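Bench notebook, Saltside shared workshop
Monday, February

Picking up from where the last entry stopped. The arm build (we are calling it Udau, after the name on the box the base motor came in) now holds position without drooping. The shoulder was the problem. I had the counter spring hooked to the outer hole on the bracket, and at full reach it was pulling sideways and binding the bearing. Moved it to the inner hole and put a washer behind the bearing. It still sags a little when the power is cut, so the rest block stays under the elbow when we switch off. Please leave the block on the base plate and not on the shelf.

Wiring: the gripper cable was too short by a hand's width. I made a new one from the same ribbon and ran it outside the forearm with two loops of tape. Ugly, but it no longer snags when the wrist turns. If it rubs through I will put it in sleeve. Simão Henriques has sleeve in his drawer and says to take what we need.

Firmware: went back to the older version of the servo code. The newer one drops the wrist reading every so often and the arm then jumps to zero. I spent most of the morning thinking this was a loose plug. It was the code. The older version is slower to start but I have not had a jump with it.

Next, the task list. We agreed at the last open evening to teach the arm small table jobs by showing it recordings of people doing them, and glue sticks came up as the first one. The job has four steps on paper: pick up the stick, take the cap off, wind the glue up, put it down on the sheet and make a stripe. The cap and the winding are the hard parts. Both need one hand holding and the other turning, and we have one arm.

Options for the second hand:

1. A fixed clamp on the table. Cheap. Holds the tube upright while the arm pulls the cap or turns the base. The trouble is that the tube has to be put in the clamp first, and the arm is not accurate enough yet to do that without knocking it over.

2. A second arm. Niazi (the small arm on the back shelf, missing its wrist) could be repaired for this. I would need to print a new wrist housing and find a motor.

3. A soft cup on the table with a rubber lining. Similar to the clamp but more forgiving about where the tube lands.

I went through the recordings again to see which of these comes nearest to what hands do. The total is 1,542 clips. I marked 691 as usable for the glue stick job, and the rest are folding, sorting and pouring, or they have the hands out of view for too long.

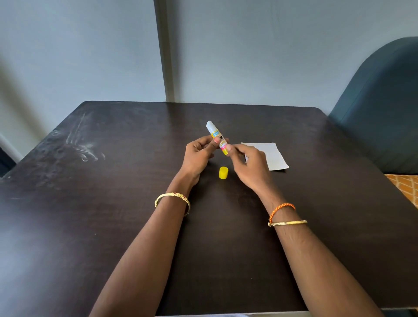
The winding grip matters more than I had expected. The holding hand sits up the tube and the fingers that turn or steady it work right at the base, so there is very little room between them. Our gripper fingers are too wide for that. With the tube in the clamp at mid height, the finger pads touch the clamp before they close on the base. I measured with the calipers and then tried it with a spare tube to be sure. Same result both ways.

So the clamp has to grip higher, or the fingers have to be narrower. I cut down a pair of the printed fingers on the band saw and glued thin rubber on the inside faces. They reach the base now. They also flex when the motor closes fully, which means the force reading is wrong. I think a rib down the back of each finger will fix it. Drawing is done, print is queued for tonight on the Sader printer (the other one still has the blocked nozzle – do not use it until I have changed it).

Turning: the wrist motor has plenty of travel for one turn but not for several. It needs to turn, let go, go back and turn again. I wrote this as a loop with a count. Ran it by hand from the keyboard with the tube in the clamp and the old fingers removed, just to check the timing. The release is too slow. The fingers open, wait, then the wrist goes back. The wait was left in from the sorting job and can come out.

One more thing on the clips. The start and end marks are not consistent. Some begin when a hand touches the tube and some begin well before, with an empty reach. I have been trimming them by hand and it takes too long. Proposal: everyone marks the start at first contact with any object. I will redo mine to match. If you have marked any, please write your initials in the sheet next to the clip so I know which ones to look at.

Cap removal: not tried today. The tubes from the supply cupboard have caps that fit tighter than I would like for a first attempt. I will work the caps on and off a few times to ease them before the arm goes near them.

Parts used: ribbon cable, one washer, rubber sheet offcut, one pair of printed fingers.
Parts needed: M3 screws (the short ones are gone), a motor for Niazi if we go with the second arm, more rubber sheet.

To do:
– fit the ribbed fingers and redo the force reading
– take the wait out of the release
– raise the clamp on a scrap block and try the base grip again
– ask Simão about the spare motor
– change the nozzle on the other printer

My preference is option 3 for now and the second arm later. The cup can be made from what is already on the shelf, and I would like the loop working before taking Niazi apart. Left the power supply off at the wall and the elbow on its block, 6:40 pm.

Last updated: February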